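Zemano teleop gloves, tried out at the Wemgate open day

I'll say up front that I don't own these. I had them on my hands for the better part of an afternoon in September, at the open day Wemgate puts on for people who've been on the mailing list long enough, and I took notes on the train home while my thumbs were still a little sore. So take this as a long test drive and not a six-month review!

For anyone new to the blog: I run a very small shop that builds training setups for people who want to teach robots household jobs. I buy a lot of gloves. I have a drawer of gloves I regret. The Zemano set has been talked up on the forums since spring, and I wanted to know if it belonged in the good drawer or the other one.

Getting in was easy. You sign a sheet, you get a sticker, and then you're let loose among the desks (people were still working, which I liked, since a demo hall with only salespeople in it makes me itchy). My host was Shota Tanabe, who looks after the glove side of things and talks very fast when he likes a question. He'd set things up so visitors could watch for a while and then have a turn on the same table with the same dishes.

The idea behind the whole setup is simple enough. A person does the job by hand, the kit records how the hands move, and later on the recordings get used to teach a robot. Everybody in this business has some version of that. Where they differ is in how much the stuff on your hands gets in the way, and that's most of what I care about.

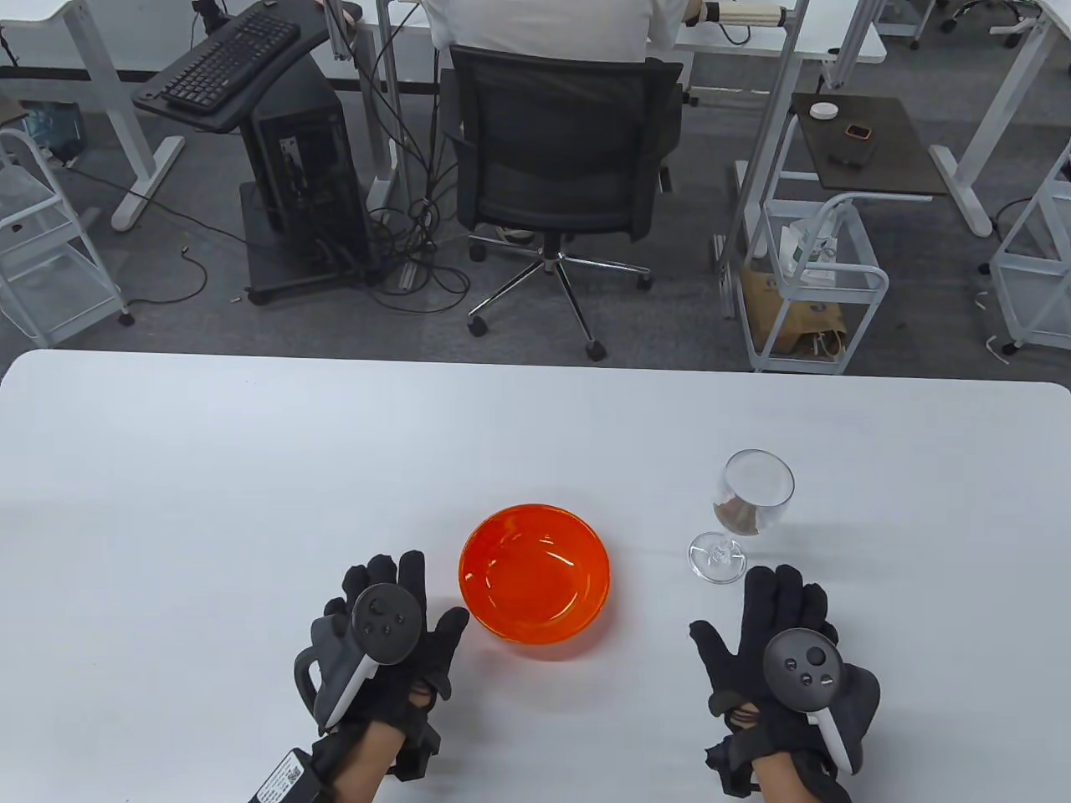
Putting them on took me four minutes the first time, with help. There are a lot of straps. The wrist straps are fine, wide enough that they don't dig in, but the ones further up have to go on in a certain order and if you get it wrong you start over. I got it wrong. By my third go I could do it in 2 minutes without asking, which I'd call acceptable. What I wouldn't call acceptable is that you can't really do the second hand by yourself. You need a friend or very good teeth.

The controllers ride on the back of the hand, and I was ready to hate that. I've used a few rigs built the same way and the weight always ends up tugging your wrist around, so that everything you do looks like you're carrying a tray. On these the balance is better than I expected. You know they're there, sure. But after ten minutes or so I'd quit thinking about them, right up until I tried to reach into something narrow and the bulk on the back of my hand wouldn't go. If your tasks involve deep drawers or tall jars, I'd ask for a trial before spending anything.

Fabric next. It breathes better than the rubber-palmed pair I've been using at home, and the fingers are cut long enough for me, which almost never happens. My friend with small hands would swim in them. Shota said there is a smaller size coming but wouldn't tell me when, and I've heard "coming" enough times to file it under maybe. The palms have decent grip. Glass makes me nervous in any glove, and I still caught myself squeezing harder than I needed to, but I didn't drop a thing. (I did knock a bowl with my wrist. Everyone knocks the bowl.)

The exercises themselves were kitchen stuff: pick something up, tip it, set it down, pass it from one hand to the other. It sounds dull and it sort of is, but that's the work, and I'd much rather try gear on the dull stuff than on some trick that's been practiced for visitors. I did a bunch of rounds with a stemmed glass, and that was where I learned the most. Holding a stem needs your fingertips close together, and with a thick glove the fingers want to spread. After a few tries I found that if I came in lower and slower, I got a decent hold nearly every time.

One of the other visitors, Tatsuya Matsuda, was there from a company called Mudent and had clearly done this before. He was twice as quick as me and kept giving me tips over my shoulder, all of them good. His main one was to quit looking at my hands and look at the spot where I wanted the glass to end up. Try it, even without gloves. It helped me right away.

Now, the gripper part, because I know half of you skipped down looking for it. Wemgate also had the Henao hand-held gripper going, which is a separate product with a camera of its own, and you can buy it without the gloves. Since it sees things from right up next to the dishes, you get the close view that a camera on your head will never give you. I spent less time with it, so treat this bit as first impressions.

It's comfortable. The handle is a touch fat for me, but the squeeze is light and it doesn't snap back. My real gripe is that I kept losing track of how I had it turned. You're watching the glass, you roll your wrist to get a better angle, and then when you look at the recording everything is lying on its side and you need a second to work out which way is down. Shota says the software copes with this perfectly well and it's only humans who complain. Fair enough, but I'm the human who has to look through the clips afterward and toss the bad ones!

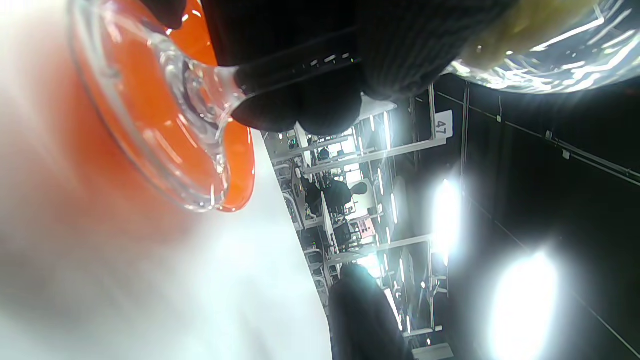 Clear glass is hard going for any camera, and I asked about it twice in case I got a different answer the second time. I didn't. They told me shiny and see-through things still take more recordings than solid ones before the results are worth much, and that strong overhead lights make it worse. I respected that. A different outfit I visited last year told me glass was "solved" and then wouldn't let me bring my own tumbler.

The software I can only half judge. Playback is quick, you can scrub through a clip with one finger, and marking a clip as no good takes one click. I loved that last part, because with my current setup it's a menu inside a menu. Clip number 1327 was one of mine, and it was awful, and it took me no time at all to get rid of it. What I couldn't find was a way to add a note saying why I'd thrown something out. If it's in there, it's hidden well. I wrote it down on the feedback card.

Batteries: they lasted through my whole session without a swap. I didn't get to run a set down to nothing, so I can't give you a number. The cables I can tell you more about, because I'm clumsy and I always find the cable. I'd plan your floor before you set up a station like this one, and keep whatever chairs you can out of the way.

Then there's the price. The glove set was listed at $4000 on the card they handed out, before the Henao gripper, before the software after the first year. Gulp. For a big lab that's lunch money. For a shop my size it's a purchase I'd have to sleep on, and then sleep on again. I asked if they rent, and the answer was a friendly "talk to us," so I will, and I'll add a note under this post if I hear anything useful.

Would I buy them? If someone else were paying, yes, today. They're the nicest gloves for tabletop work I've tried, and my hands were less tired at the end than they get with my own pair. With my own money I'd want the smaller size to exist first (I hire students, and their hands come in every size there is) and I'd want a strap I can close alone. The gripper I might pick up sooner. It's less fuss, you can hand it to a beginner and they're working a minute later.

If you go to the next open day, go early. By three o'clock there was a line for the glove table and people were getting five minutes each, and you can't tell much about a glove in five minutes. Bring a hair tie, wear short sleeves, and ask Shota about the old prototype with the bike brake cable.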